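Rules for Working Near a Robot Arm

A robot arm does what its program tells it to do. It can't always tell the difference between a pen and your thumb. For that reason, people who work with robot arms follow safety rules, even when the arm is small enough to fit on a table.

Rule 1: Keep your hands out of the work area. The work area is every spot the arm can reach. At the Flevine workshop, Tatu Mussa marks hers on a floor plan before anyone turns on the power.

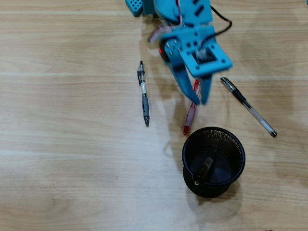 Fingers of a blue robot arm close to a red pen.

Rule 2: Go slowly first. A new program is run at 10 percent speed. If the arm moves the wrong way, there is time to stop it.

Rule 3: Know where the stop button is. One person watches the arm and stays near the button. That person does not do any other job.

Rule 4: Look for places that pinch. Gripper fingers can squeeze skin. So can the joints, where two parts of the arm fold together.

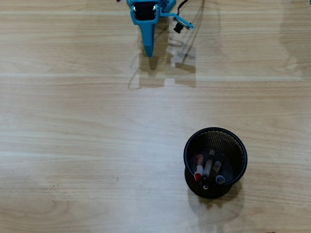
A gripper finger points down at the table. Pens are in the mesh holder.

Rule 5: Turn off the power before you fix anything. This includes small jobs, like tightening a screw or moving a cable.

Big factory robots need stronger rules. Many work behind fences, with a gate that shuts the robot off when it opens.

Words to know
Gripper: the part of a robot that holds things.
Servo: a motor that can turn to an exact position.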